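Subject: Re: Draft good practice note, section 4 – mobile manipulators in shared staff kitchens

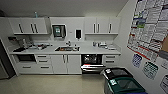

Gholamreza Abbasi wrote on Monday that section 4 puts the duty in the wrong place:

> I have read section 4 twice and I still do not see why the operator
> should be answerable for the state of the room. The kitchen belongs to
> the building. If a member of staff leaves the dishwasher down and walks
> away, the machine has to cope with that or it should not be in there.
> We would not accept a floor scrubber that needed the corridor to be
> tidied for it.
>
> My second point is the speed limit in 4.3. As drafted it applies
> whenever the robot is in the room. At the Lomdale site the robot
> unloads before anyone has arrived. Please limit the clause to times
> when people are present, or say plainly why it should apply at all
> hours.
>
> Last, "a clear floor" is not defined anywhere. Clear of what?
>
> Gholamreza

Dear colleagues,

Thank you to Gholamreza for these comments, and to those who wrote to me off the list. I reply below on behalf of the drafting group. Revised wording is given where we have agreed it. Where we have not, I have said so.

1. Who is responsible for the state of the room

The group does not read section 4 as making the operator answerable for what staff do. It makes the operator answerable for the decision to start. The two should be kept apart, and we accept that the draft did not do this well.

A staff kitchen is seldom in its resting state. With the dishwasher door down and the lower rack partway out, the free floor in front of the counter is a different shape from the one on the site plan. Waste bins standing against the side wall take up more of it. A robot that plans its path from a stored map will have neither in the right place unless the map is refreshed on entry. The following text replaces 4.1:

4.1 Before each task the system shall make a fresh survey of the floor and of the space in front of all base units. A stored map may be used for finding the room. It shall not be used as the only basis for movement within it.

4.1.1 Any appliance door, drawer or rack found open shall be treated as a fixed obstacle until the system has identified it.

4.1.2 The system shall not close a door or push in a rack that it did not open, unless this is part of the task it has been given.

Clause 4.1.2 comes from the Dauda trial report, where a rack was pushed in against a pan handle. Hauwa Okafor has asked that the clause also cover cabinet doors at head height. The group agrees, and "door" will be defined to include them.

2. Speed

We have not accepted the proposed change to 4.3. The difficulty is in knowing that people are absent. A person bending at a low drawer behind an open dishwasher door may be hidden from a sensor mounted at head height, and early starts are exactly when cleaning staff are at work. The limit therefore remains at all hours. It stands at 181 millimeters per second for the arm when the gripper is loaded, the figure carried over from the Pevar braking tests. Several members have asked for it to be rounded. We would prefer to leave it as measured until a second set of tests is available.

Sites that can lock the room and prove that it is locked may apply for an exception under section 9. Gholamreza, I believe Lomdale could meet those conditions without much expense.

3. "A clear floor"

This was a fair criticism. The term has been removed. In its place:

4.4 A strip at least 500 millimeters wide shall remain free between the robot and any open appliance door, bin or wall, measured at the widest point of the robot's base with the arm stowed.

4.4.1 Where the strip cannot be kept, the system shall stop and report. It shall not move bins or other loose items to make room.

Ihor Tymoshchuk considers 4.4.1 too strict for bins on wheels. The question is open, and comments are welcome.

4. Objects in and near the sink

Some members asked why sinks are given a clause of their own. A steel basin reflects strongly, and small items lying in it are often classed with low confidence. Food scraps, a sponge and a small dish may all be reported as the same thing. We propose:

4.5 Objects inside a sink basin shall be left in place unless the system has identified them to the confidence level set out in Annex B.

4.5.1 Items on the countertop that are not part of the task shall be left in place. Where they prevent the task from being done, the system shall stop and report.

Jars, boxes and containers grouped at the back of a counter fall under 4.5.1. So does anything kept on top of the upper cabinets, such as a small bottle, with the added requirement that the arm shall not pass above cabinet height at any time.

5. Wall notices

Walls in these rooms carry charts, calendar sheets and other papers, frequently in large numbers. The draft had nothing to say about them. Two matters arise. Loose sheets move in the air and can cause false stops. More seriously, printed sheets may be recorded by the robot's cameras, and some will carry staff names or shift patterns. Nkechi Adeleke has offered the following for section 7:

7.6 Images showing wall notices shall be masked before storage. Where masking is not possible, the images shall be deleted at the end of the task.

Mavside has told us that its present software masks screens but has no setting for paper. A transition period of four months has been suggested. I should be glad to hear from other suppliers whether this is workable.

6. Dispensers

Wall-mounted dispensers for towels and soap should be entered on the site plan with their height above the floor. No clause is needed; a line will be added to the checklist in Annex A.

Next steps

Comments on 4.4.1 and 7.6 should be sent to the list, preferably with replacement wording. General remarks are harder for us to act on. Comments on the other clauses will be taken up again in March – please hold them until then unless they concern an error of fact. The checklist will follow as a separate message once Ihor has renumbered it.

Garba Adeleke
for the drafting group, section 4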